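Hanger or coat stand for a jacket you wear every day?
Home & Storage > Bedrooms

tmatei_delia
I let out the big bedroom at Umley and the dark jackets always end up on the bed. Hanger, or just hook them on the stand by the collar? 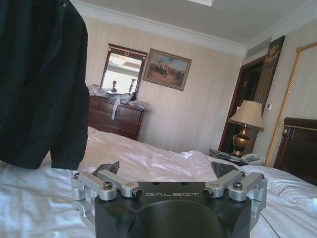 I'd like one rule for the house. The dresser is already full of plastic bags, so nothing else can go on top of it.

sorin.ene
Hanger. Lay the jacket flat on the sheet, pull both sleeves out straight, then put the hanger in. Two minutes.

Catriona_F
Disagree. A peg is fine for something you put on again at 5. I'd only use a hanger overnight.

sorin.ene
Pegs leave a bump in the collar — I've had to steam mine twice.

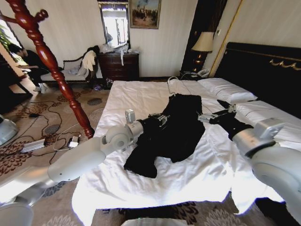 And do it before the bed is made. White sheets show every bit of lint off a black sleeve.

golldale210
Depends on the stand. A light one tips if you load one side.

tmatei_delia
It's turned wood with round knobs. I've had no trouble with it so far.
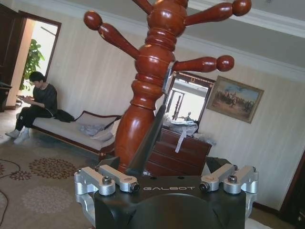
The coat stand, reddish-brown finish

Catriona_F
Nice one. Use the pegs, and clear those bags off the dresser.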